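Bench Cell FAQ
Ritetti Shared Workshop, robotics corner
Maintained by Josué Guerra. Last revised in June.

General

What is the bench cell?
A two-arm work cell built by members for handling cloth on and off a small clothes rack. Two arms are bolted to an aluminum rail along the front of a white work surface, with side and back walls in pale gray. The project name on the sign-up sheet is Wuisan. It is the same thing.

Can I build one at home?
Yes. The footprint fits a sturdy desk. The rail has to be screwed to the bench or to a metal panel under it. Clamps creep. The first version was clamped and lost its calibration every evening.

How long did it take?
Around 400 hours over one winter, split between several members. Most of that went into wiring and into redoing the wiring.

Do I need to know how to program?
For running a stored routine, no. For changing one, basic scripting is enough. For changing the arm limits, ask first.

Mechanical

Why are both arms on the same rail?
One rail gives one reference line. If the bench is bumped, both arms shift together and the offset between them holds. With separate plates we had to measure that offset again each time.

How are the base plates fastened?
Screws into T-nuts in the rail grooves. Tighten in a cross pattern, half a turn at a time, then check again after the first hour of running. Do not use thread locker on the T-nuts.

What are the walls for?
Background and lighting. A plain matte wall keeps the camera from picking up coats and people walking past. The walls will not stop a moving arm. They are not a guard.

Can I use a different rack?
Any light rack with a round rod will do. Measure the rod height at both ends and enter both values. A rack with one short foot can lean by several millimeters, and the routine assumes a straight line between the two values.

Wiring

Why does the cable hang in a loop near the gripper?
Slack for wrist rotation. Turn the wrist by hand to both limits with the power off before closing the ties. If the cable goes tight at either limit, add length. The loop should not be able to reach the basket or the rack.

Are cable ties good enough?
On the straight links, yes. Never tie across a joint. Use thin ties, snug but loose enough that the cable can be slid with two fingers, and trim the tails flush. Cloth catches on tails.

What goes in the slotted duct?
Power and signal runs between the small modules and the bases. Keep power toward the front and signal toward the back. Label both ends before the cover goes on.

My arm shows no light at the joint block. What now?
Check supply voltage at the base first, then the plug at the first joint, then each plug in order outward. In 3 of our faults so far the cause was a plug that looked seated and was not.

Cloth handling

Which hangers work?
Thin coated wire hangers. The jaws close on them fully, and the color stands out against the wall. Thick plastic hangers need a wider jaw opening and tend to roll. Felt-covered hangers grip the cloth too well and come off the rod with it.

What garments should I start with?
Small, light and plain. Children's sizes are easiest. Avoid zippers. We cut our own marker patches from Siser heat transfer film and press them on the hems of the training shirts. A few sports tops came from the Tandusport leftovers box; the slippery ones are marked and should be left for later.

How should the rack be loaded?
Leave a gap between garments wherever the routine calls for a single pick. Bunched cloth is a separate test and has its own routine. 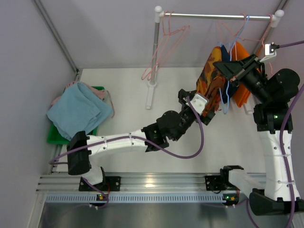

Where two garments touch, the arms work on the same stretch of rod and the spacing limit matters. The default keeps the grippers 78 mm apart at the closest point. It can be raised freely. Lowering it requires a dry run at slow speed with a hand on the stop button.

What does the basket do?
It holds the cloth waiting to be hung. Drop pieces in without folding. Keep the basket inside the taped outline, or the reach table will be wrong.

How often do the jaws need cleaning?
Every 2,000 cycles, or when lint shows on the pads. Use a dry brush. Solvent softens the pads.

Use of the cell

When can I use it?
Any time the workshop is open, up to 9 p.m. Sign the sheet and write down which routine was run.

May I leave a routine running and go for coffee?
No.

Where do I report a fault?
In the logbook under the bench. Give the routine, the arm (left or right) and the joint. Power the cell off at the wall and hang the red tag on the switch.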